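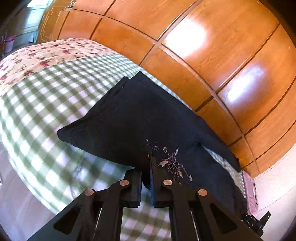
Black garment with the embroidered flower, on the checkered sheet

How do I wash black clothes with embroidery without fading them?
Posted by Ginette McIntyre

I have a black top with a flower stitched on it in brown and beige thread. The tag is gone so I don't know the fabric. My last black shirt went gray after one winter of regular washing and I don't want that again. Our water in Ketholm is hard, if that matters. Can it go in the machine at all?

kolden_laundry
Turn it inside out, put it in a mesh bag and wash it cold on the gentle cycle, with a low spin. Use a liquid detergent with no bleach or brighteners. Powder doesn't always dissolve in cold water and leaves white marks on black. Before the first wash, press a damp white cloth on the stitching for 2 minutes. If color comes off on the cloth, take it to a cleaner. Dry it flat, out of the sun. Iron from the back over a folded towel so the thread doesn't get crushed.

Hard water does matter. Detergent doesn't rinse out as well and the film looks gray. Use a little less than the cap says and add a second rinse.

Sisay
I wash all my black stuff with vinegar, works fine. Never had anything embroidered though.

Vodton
Same as the first reply, but I do mine by hand in the sink. Don't wring it. Roll it in a towel and press.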